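Zoltport: how a contract upholstery shop specifies its seat fabric
13 Oct 2021

Sunita Doucet has run materials testing at Zoltport for nine years. The company re-covers seating for waiting rooms, ferries and lecture halls, and her job is to decide which cloth goes on which seat. She trained as a weaver and later moved into quality control at a mill.

I asked her first about abrasion figures, which are printed on nearly every sample card.

"A rub count tells you when yarns break under a standard load," she said. "It doesn't tell you what the cloth looks like before that. Most seats we replace have no broken yarns at all. They're shiny, or they've pilled, or the seam has opened."

Her minimum for public seating is 40,000 rubs. She sees little use in paying for more unless the seat is used around the clock. Seam slippage worries her more. In that test, a stitched seam is pulled under load and the opening is measured once the load is taken off.

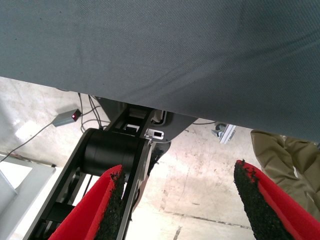
Weave matters here, she said, and so does the number of picks per inch. A plain weave has the most interlacings and holds its seam well, but it creases sharply. A twill has longer floats, so it drapes over a curved edge with less force, and it hides soil better. The cost is movement on the bias.

"If the installer pulls a twill off grain, the diagonal will show it. On a solid color you can get away with two or three degrees. Past that the customer sees it from the door."

Zoltport's standard twill is sold under the name Niltosel. It is a solution-dyed polyester at 454 grams per square meter, with 42 picks per inch. Doucet rejected an earlier version, Rutunis, after the acrylic backing cracked at the front corners during flex testing.

"The face was fine. The backing had been cured too hot and went brittle. We had 4000 yards on order and canceled the balance."

Her incoming inspection is short. Each roll is unrolled over a lit table, measured for width at both ends and in the middle, and checked for bow and skew. A swatch is cut from the head of the roll and compared with the master under two lamps. Shade variation between dye lots is the most common reason for a return, and blues and grays are the worst for it.

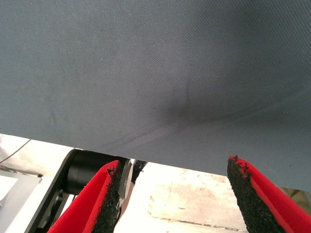
On tension, she follows a rule from her first supervisor, a man named Iwasaki: pull front to back first, then side to side, and staple from the center of each edge outward. The fabric should recover when pressed with a flat hand. If a ripple stays, the foam is undersized or the cover was cut too large.

"People blame the cloth," she said. "I measure the foam first. It's usually a quarter inch short."

I asked whether she tests cleaning agents. She does, with the products the client's own crew uses, at the dilution they really mix. Bleach solutions are left on a swatch for ten minutes, rinsed, and repeated 40 times. Solution-dyed yarn normally passes. The sewing thread often does not, so thread now goes through the same cycle.

Her next project is a set of wool blends for a lecture hall, due for flammability testing at the end of the month.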